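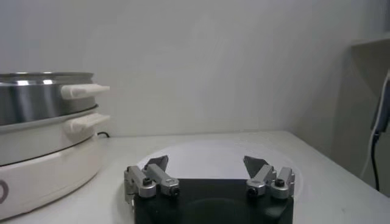
Saturday, June 15, 2013

OK, recycling thread. Our town moved everybody to single-stream carts in January and I have opinions - mostly good ones!

The Femari plant takes it all now. They sort 300 tons a day over there, and glass still goes in a separate bin (yes, still).
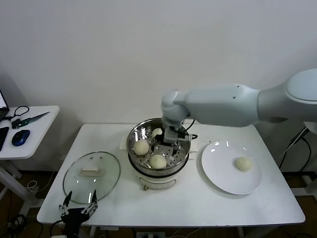
Drallis replied that glass should be back in the cart by fall. I'd love that, my garage is full of jars.

Stuff I've learned the hard way:

1. Bags jam the belts. Dump everything in loose, even the shredded paper my street loves to bag up. 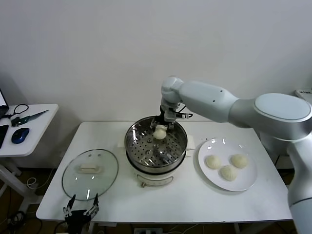 2. Caps stay ON the bottles. They changed that one and the flyer on my fridge is wrong.

3. Pizza boxes are fine if you tear off the greasy half.

Next tour of the plant has three spots left, so go sign up. Bring earplugs - it's so loud in there!

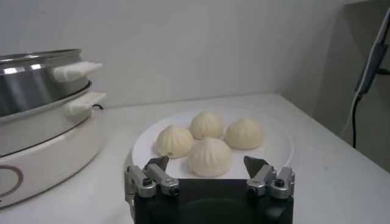

Four buns, one plate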